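Home | Issues | Repair Notes | Swap Shelf | Subscribe

Repair Notes: do you need a special board to take a PC apart?

2024-08-01

Fixture boards are all over the hobby pages this summer. The pitch is that every part gets its own place, so you stop losing things. I have my doubts. A cookie sheet and a few jar lids have served me fine for years, and they didn't cost $29.

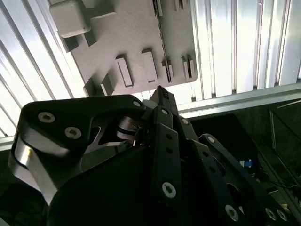 Gray panel with raised blocks and a slotted strip.

Bakari Athumani wrote in July to say I was being unfair, and that the Lellier and Kusuma boards are both worth a look. Maybe. I'd like to hear from anyone still using theirs after 9 jobs.
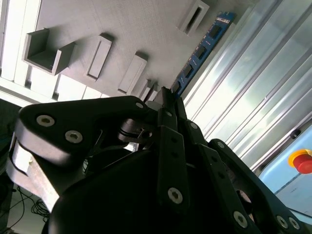 My main complaint is that a shaped holder only suits the shape it was made for. A dish will take anything you drop in it. An open U-shaped channel like the big one on this board, with two raised walls and a flat floor, looks tidy – but I'd want to know what fits it before I paid. The sellers rarely say.

What does help is laying the tower on its side with the panel off, and leaving yourself elbow room.

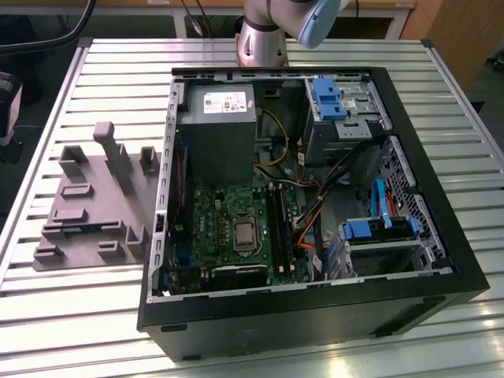 Then take your time. Note where each cable goes before you pull it, and don't leave a bare processor sitting out while you go hunting for paste. If a Pritard board makes you do that, fine, buy one. A pencil is cheaper.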